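The Room at Nusbridge

Posted 9/15/22

The ferry to Nusbridge left at 8 and I was the last one on. I had one bag and the envelope from the solicitor, which I had already read enough times that the folds were going soft. My aunt had left me the flat above the old Mercado. She had also left me the contents, and a sum that would cover the bills for a while if I was careful.

I had not seen her for 15 years. We had not quarrelled. I moved, she stayed, and after that there were cards at Christmas and then only hers.

The crossing was flat and grey. A man near me ate a boiled egg and folded the shell up in a paper napkin. When we came in past the breakwater I could see the hill, and the church, and the long roof of the Mercado with the letters still up on the side. The second R had slipped and hung at an angle. It had hung like that when I was a child.

The woman in the bakery had the keys. She asked if I was the niece and I said I was. She gave me a loaf as well and would not take money for it. Then she told me the hot tap was on the right, whatever it said on it, and went back to serving.

There was a side door, and a staircase that smelled of floor polish. I had expected the place as I remembered it, with the brown wallpaper and the carpet with the burn by the fire. I put my hand out for the light switch and it had been moved.
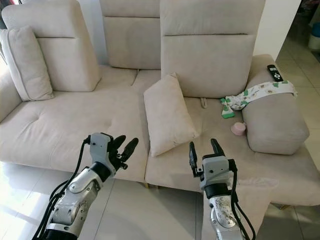 My aunt had sat on kitchen chairs all her life. When I stayed with her in July, the year I was nine, we ate on them, played cards on them and watched the television on them, and if I complained she said a straight back was free and I should make use of it. She did the books for the Sarolik cannery, and brought them home, and did them on a kitchen chair too. So I stood in the doorway for some time, looking at a pale beige sectional and a white tiled floor with a shine on it. I took my shoes off before I went any further. The sofa was soft, like suede, and I sat right at the end of it as if I was waiting to be called in somewhere.

After a bit I ate some of the loaf over the sink.

The papers were in the bedroom, in a biscuit tin. She had kept everything in order. There was a receipt from Prakusance, the furniture people on the mainland, dated two years before, and the delivery charge alone was 154. She had written "robbery" beside it in pencil. Underneath was a bill for the floor, and a letter from the builder saying the stairs had caused him more trouble than he had allowed for. She had written on that one as well. It said "paid him half, then the other half".

At the bottom were my letters. There were not many. In one of them, from my first winter away, I had described a house where I had been asked to supper. I had gone on about it for a page and a half. I said they had a huge cream sofa and a floor like a hotel, and that one day I would have a room like that and she could come and put her feet up.

I did not remember the house. I could not think whose it was or what we had eaten. I read the page again and put it back where it had been in the tin.

It was getting dark by then. Down in the street someone was pulling a shutter closed, and it stuck, and they swore at it and tried again. I went through to the kitchen to see what there was. She had tea, sugar, a tin of pears and a drawer full of string. The two kitchen chairs were still at the table, with the same green paint on the legs.

I ran the right-hand tap until it was hot and washed a cup. Then I carried one of the chairs into the other room, set it by the window, and drank my tea there until the last ferry went out.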